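Chapter 6
Wide-Angle Views from the Hand

6.1 What this chapter covers

Chapters 4 and 5 treated the camera as a pinhole. A point in space went through a single center, landed on a flat sensor, and came out as a pixel. Straight edges stayed straight. That model holds well enough for narrow lenses, and it keeps the algebra short.

A camera carried on a gripper is usually a poor match for it. The lens sits close to the fingers and has to see both the fingers and the room behind the object, so the field of view is wide and the distortion is large. This chapter develops the software that turns such a view into two quantities a policy can use: the pose of the camera in the room, and the opening of the fingers. Both are recovered from the same picture, by separate code paths that share one calibration file.

The chapter assumes Section 4.3 (homogeneous coordinates) and Section 5.2 (corner detection). Readers who skipped the derivation of the reprojection error should go back to it before Section 6.5.

6.2 Regions of the view

In most computer vision problems every pixel is, to begin with, as good as any other. On a hand-held gripper this is not so. Some pixels always belong to the tool. They do not move when the camera moves, and a tracker that takes features from them will report that the camera is standing still. Others lie outside the image circle of the lens and carry no light at all. The rest show the workspace, and these are the only ones from which the motion of the camera can be computed.

We therefore divide the view into four regions:

Dead region. Pixels outside the image circle. Fixed for a given lens and sensor.
Body region. Pixels covered by the housing and the fixed parts of the tool. Fixed for a given mount.
Finger region. Pixels that a finger or its marker may cover at some opening. Fixed as an envelope, although the content changes.
Scene region. Everything else.

The first three are stored as binary masks. In the Hirnside software used for the exercises, the masks are drawn once per tool and kept next to the lens parameters. Feature extraction for camera tracking runs on the scene region only. Marker detection runs on the finger region only. Neither process needs to know what the other has found.

An operator may hold the tool so that a large object fills most of the scene region. Tracking then depends on the object, which may itself be moving. Section 6.7 returns to this case.

Figure 6.1 shows a view of the type discussed in the rest of the chapter. The housing takes up the lower half, and a square fiducial marker is mounted on the back of the finger that reaches in from the left. The brick pillar and the ceiling pipes are bent by the lens, which rules out any line-based method applied before correction.
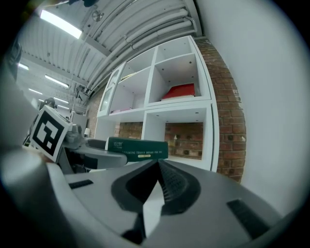 6.3 The lens model

Let a point in the camera frame have coordinates (X, Y, Z), and let theta be the angle between the optical axis and the ray to the point. A pinhole camera places the image of the point at a radius

r = f tan(theta)

from the principal point. As theta approaches 90 degrees the radius grows without limit, and no sensor can hold the result. The equidistant model uses

r = f theta

instead. Real lenses depart from this, so we add odd powers of the angle:

r = f (theta + k1 theta^3 + k2 theta^5 + k3 theta^7 + k4 theta^9)

The four coefficients, the focal length in each axis and the principal point make eight parameters. They are estimated together from views of a calibration board. The board must be carried into the outer part of the image circle. If all board views lie near the center, the higher coefficients are nearly free, and the fit will look good while being wrong near the rim.

The inverse mapping, from radius to angle, has no convenient closed form. Newton's method started at theta = r/f usually converges in a few steps, provided that the polynomial increases over the whole range in use. The calibration program should test this and reject any parameter set that fails.

6.4 Two routes to a corrected view

The first route resamples the whole image to a pinhole view and passes it on. It is simple, and existing detectors can be used unchanged. The cost is that the outer part of the view must be stretched heavily or thrown away.

The second route leaves the image as it is, detects points in it, and converts only those points to rays. A marker detector that fits straight edges will then have trouble with a marker far from the axis. Its sides are curved, and the quadrilateral test may fail.

The Cludeo tracker mixes the two. It converts scene features to rays and resamples a small patch for the marker. The patch is a virtual pinhole camera turned toward the expected marker position, so the stretching inside it is mild.

Worked example 6.1. A test recording prepared by Keabetswe Pillay contains 1,383 frames. With detection on the raw image, the marker is missed in 31 of them. Before changing the detector, list the frame numbers of the misses and plot the finger opening at each. If the misses gather at one end of the travel, suspect edge curvature or an undersized finger mask. If they are spread evenly, suspect motion blur or exposure, and check the shutter setting first.

Exercises for Sections 6.2 to 6.4

1. Show that the pinhole and equidistant models agree to first order in theta.
2. Write a function that builds the dead mask from a principal point and a radius. State what it does when the circle extends past the sensor.
3. The tracker is limited to 500 features per frame. Compare choosing the strongest 500 with choosing them evenly over the scene region.
4. A body mask is drawn two pixels too small along the edge of the housing. Describe the effect on the estimated camera motion.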